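Against the daily post

Feb 28, 2018

In January I signed up to Prurnon's writing challenge, which asks for a post every day and a minimum of 200 words in each. I managed it for most of the month. I have read back through what I wrote and I would keep four of the posts.

The usual advice to people with a small blog is to publish often and worry about quality later. I followed it for years. My old site on Fodor had 304 entries when I closed it, and a good many of them were apologies for not having written sooner. I don't think a reader needs that. If someone has nothing to say for three weeks, I would sooner they said nothing for three weeks.

I do think people should write often. I still fill a notebook page most mornings. My quarrel is with the idea that all of it has to go up. Some thoughts are worth a paragraph and will not stretch to 2,000 words, however much you pad them out with quotations.

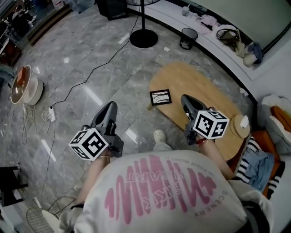 White sweatshirt with pink lettering, grey marble floor.

The challenge also changed what I wrote about. By the second week I was choosing subjects because they were quick. A review of the bus from Skiltumham took me ten minutes and reads like it. The piece on prayer and silence, which I had been putting off since the autumn, stayed in the drafts folder because it could not be finished by midnight.

Truver, where this blog lives now, sends me a reminder if I go a week without posting. I have turned it off. There are 99 drafts in the folder and I intend to delete most of them, starting with the ones that have no title.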